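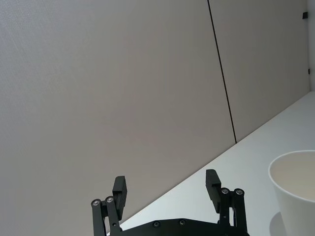 According to one buyer who finished the campaign in May, the trading side is good enough to keep you going even if you never fire a shot. Other players have told us they spent most of their time on the map screen and left the fighting to hired captains.

Pekaria
Turn-based strategy and trading game for PC
Developer: Husier
Publisher: Tustix
Players: 1 (up to 6 in hotseat mode)
Languages: English, Turkish, German

You run a small shipping house on an inland sea. You start with one barge, a loan and a licence to trade in grain and salt. From there you can buy warehouses, bribe harbour masters, hire crews or take up smuggling. The Değirmenci family own most of the mills on the north shore and will try to buy you out early on. You can refuse, but prices at their ports go up for the next 30 turns.

The map has 70 ports, each with its own prices and laws. Battles are fought on a hex grid and can be resolved automatically. A full campaign is 1,221 turns, although you can stop at the end of any chapter and keep your score.

What you get
Full game, download version
Map editor
Printable manual (PDF)
Soundtrack

Please note that saves from the demo do not carry over to the full game. Hotseat games need to be saved by hand, as autosave only works in single player.

Your download key is sent by email once payment has cleared. Keys ordered on a Sunday go out the next morning.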